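Tirel Shelf Picking Kit – Setup Guide

Section 5. Setting up the practice aisle

Use this section after the arm has been mounted and the gripper has passed its open and close check (Section 4). You will put the produce stand in place, load the bins, and run the first basket pick. Two people are needed to move the stand. One person can do the rest.

Before you start

Switch the arm to Hold on the Tremura controller. The status light must be steady before anyone steps into the work area. If it blinks, wait until it stops.

CAUTION: Keep hands out of the basket and the bins whenever the arm is in Run. The fingers close without a warning sound.

5.1 Placing the stand

1. Choose a flat floor. Low-pile carpet and carpet tile are fine. Deep carpet lets the basket tip when it is set down.

2. Set the stand where the robot can travel along its full length. Leave at least 55 inches of clear floor on the robot side.

3. Check that the stand does not rock. If it does, turn the leveling feet under the low corner until it sits firm.

4. Clear the travel path. Cables, tape rolls and small tools left on the floor can stop the base.

Note: Spare stock can be stored against the wall past the end of the stand, as long as it stays out of the travel path. Crates and open boxes both work.

5.2 Loading the bins

1. Use the imitation produce supplied with the kit. Real produce bruises under the fingers and leaves residue on the pads.

2. Give each bin a main item and pile it naturally. Straight, even rows make the task too easy and the results will not carry over to a store shelf.

3. Keep every item below the point where it would roll over the rim. Round items such as tomatoes and lemons need the most care.

4. Put a few items in with the wrong group. The sorting routine needs some of these to work on.

5. Save the layout under a new name on the controller. You can store up to 200 layouts.

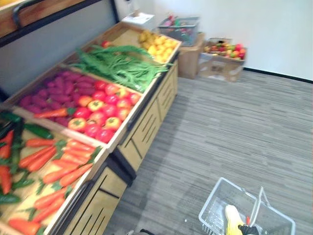

Figure 5-2. Stand loaded with mixed produce, basket held in the gripper.

Long items can cross over each other. Green beans are the hardest item in the set, and the arm will sometimes lift several at once. Leave them out for the first day if you only want to check that the system runs.

5.3 Running the first pick

1. Place the empty wire basket on the floor with both handles raised.

2. Stand behind the arm and press Run. The gripper moves to the basket and closes on it.

3. Watch the basket as it is lifted. It should hang level. If it swings or slips, press Hold, set the basket down by hand, and lower the travel speed one step.

4. Select one item type from the list. Start with carrots, which are easy to grip.

5. Let the arm finish 2 full cycles before you change any settings.

Note: Sunlight on the floor can confuse the basket search. If the arm stops short of the basket more than once, close the blinds or move the basket into even light, then start again.

5.4 If something goes wrong

Arm reaches for the wrong bin – The saved layout does not match the stand. Reload the layout or scan the bins again.

Item drops on the way to the basket – Wipe the finger pads with a dry cloth. Replace the pads if the surface is shiny or torn. Order Weter pads in the soft grade. The hard grade is for boxed goods only.

Basket will not release – Press Hold, then press and keep down the Open key until the fingers part. Do not pull on the basket.

Base stops and will not restart – Check the floor for small objects near the foot of the stand, remove them, and press Reset.

Service for this kit is handled by Mac Mathúna. Have the controller serial number ready when you call. It is printed on the underside, next to the power socket.

Go on to Section 6 to add a second arm.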